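Mundska Outdoor Folding Chair

Item no. 106. In stock.

The Mundska is a folding chair for terraces, balconies and event seating. Tullberg has sold it since the first outdoor range, and the current version has a wider seat and a new hinge. It folds flat and can be hung on a wall hook or stacked on its side.

The frame is powder-coated steel tube. The seat and back are oiled ash slats, fixed with screws so that a single slat can be replaced. Spare slats are sold in packs of 3 under the name Istik and come with the screws you need.

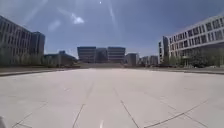
Rubber feet are fitted at the factory. They keep the chair from scraping on stone or tile and can be pulled off and replaced when worn. On soft ground, use the Nkosi ground plates, sold separately. They clip over the feet and spread the weight.

Wipe the frame with a damp cloth. Oil the slats once a year, in May if the chair stays outside all summer. Don't use a pressure washer. Small scratches in the coating should be touched up before winter.

Specifications
Height, open: 93 cm
Length, folded: 107 cm
Maximum load: 106 kg
Frame colors: black, moss green, sand
Assembly: none

Delivery
Chairs are shipped in pairs. Orders placed before 3rd April go out with the first spring delivery. Sand frames ship separately and may arrive later than the rest of your order. Returns are accepted if the chair is unused and in its original box.

Related items: Mundska folding table, Istik slat pack, Nkosi ground plates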